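I have been meaning to sort out the bathroom shelf since we moved to Flindthorpe, and last month I finally got on with it. Everything from the old house had gone into one carrier bag and then straight into the cupboard under the sink, where it stayed for 18 weeks.

Most of it was easy. Dried-up hand cream went in the bin, along with a shower cap and 3 combs with teeth missing. Brayden Chisholm, who has the flat below, took the spare hairdryer for his daughter. What I was left with was the stuff we use every morning, and that had nowhere to live. 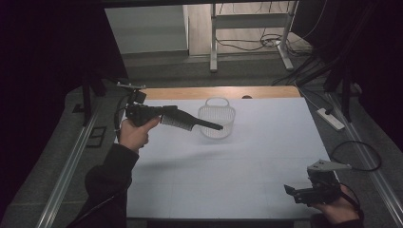 Vusside, December

The hairbrush has always been the awkward one. It has a long tapering handle and won't lie flat in a drawer with anything else. A small white basket suits it better - the slotted sort with a looped handle over the top, so you can carry it from room to room. I am writing this at my sister's, and she keeps hers by the mirror in the hall.

I went to the market in Belmonte for mine and paid 8 pounds for two, which I thought was a bit much for plastic. One holds brushes and hair ties. The other has plasters, nail scissors and the thermometer.

The slots make them easy to rinse out. I do it when I clean the sink, and leave them upside down on the bath mat overnight.

The cupboard under the sink is now half empty, apart from cleaning things and a box of 400 cotton buds I don't remember buying. The towels are next. There are far too many and some of them came from my mum's, so I expect that will take me into the new year.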